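Stodala > Work With Us > Data Collection > Demonstration Operator

Demonstration Operator, Tabletop Manipulation (fixed term)

Stodala is hiring operators to record examples for Trivora, a policy that learns arm and hand motion from human-guided demonstrations. The posting covers the food handling set. The contract starts in January and is based at our Iglesias site.

An operator guides one arm through a short task, marks the start and end of each attempt, and assigns a grade. The current task uses a croissant, a plate and a gray mat. The target for this task is 1000 accepted episodes; the previous task closed at 1338 recorded and 1105 accepted. 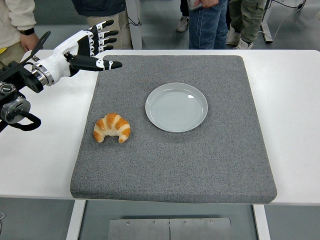
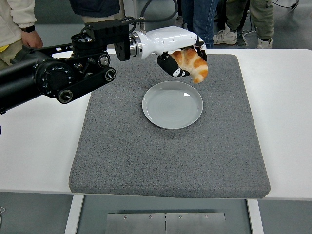
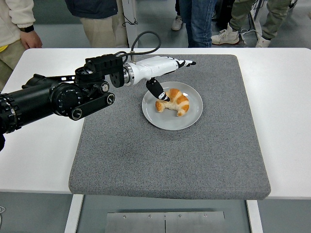

Croissant and plate task, head camera view.

Start positions are changed between episodes according to a printed schedule. Operators do not choose them. Failed grasps are kept and labeled, as are attempts in which the item is dropped or the hand touches the plate. An episode is rejected only for a lost camera stream, a gap in the joint log or a missing end mark.

Duties:
- Record episodes in blocks of 15, with a break after each block
- Reset the table to the scheduled layout
- Grade each episode in Prirkumeck, our labeling tool, before starting the next
- Report cable, joint or finger faults to the shift lead

Requirements:
- Steady hand control and normal or corrected vision
- Able to stand for most of a shift
- Accurate written notes in English
- No allergy to wheat, milk or egg — food items are handled daily

Experience with teleoperation is useful but not required. Training is paid and takes place on the same equipment. Applicants complete a practical test of one block, graded on consistency of labels; speed is not scored.

To apply, send a resume and a short note on any repetitive precision work you have done. State whether you prefer the morning or the afternoon shift. Shifts change over at 1:00 p.m.

Related openings
Labeling Reviewer, Prirkumeck
Hardware Technician, Arms and Hands
Data Engineer, Trivora

Contact | © Stodala | Back to top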